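Glaze on my dinner plates came out with ridges you can feel. Can it be fixed?

Asked May 22, 2021 in Pottery and Ceramics

I make plates on a Brestell wheel and fire them in a shared kiln at the Irley studio. Bisque to cone 04, glaze to cone 6. The last batch was 8 plates, all brushed with three coats of a commercial gloss. Five of them have raised rings on the rim that follow the brush strokes. The color is also uneven, darker where the glaze is thick. They hold water and nothing has crazed. Can I refire these, or are they seconds now? I have an order due and would like to save them if possible.

3 answers

Answer 1 (accepted)

You can refire, but gloss glazes don't always level out the second time. What worked for me:

1. Rub the high spots down with a diamond pad under water. Wear a mask if you do any of it dry.
2. Rinse and let the plates dry overnight.
3. Warm them in the oven at 200 F so new glaze will stick.
4. Put one thin coat on the low spots only. Wipe the foot clean.
5. Fire to the same cone and add a hold at the top. I use 30 minutes on my Holst kiln. Ask whoever runs the shared one before you change the program.

Test one plate first. If it runs, you have only lost one.

For the next batch, turn the plate on a banding wheel and use a soft fan brush. Brush each coat in a different direction from the last, and thin the glaze a little if it drags.

Glossy pink plate with a wide rim, faint rings and mottling in the color:

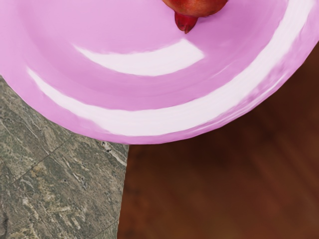 Answer 2

Just dip them. Brushing a plate never comes out flat.

Comment from the asker: I would need a lot more glaze for dipping. I only have pints.

Answer 3

Check how thick the coats are before you blame the brush. I had the same thing with a Wison gloss and it was because I didn't stir it enough. The bottom third of the jar was like paste. A needle tool through the dry glaze will tell you how deep it is. You want the thickness of a credit card or a bit less.

I wouldn't refire for a paying customer. Sell those five as seconds and make new ones.

Viewed 1,942 times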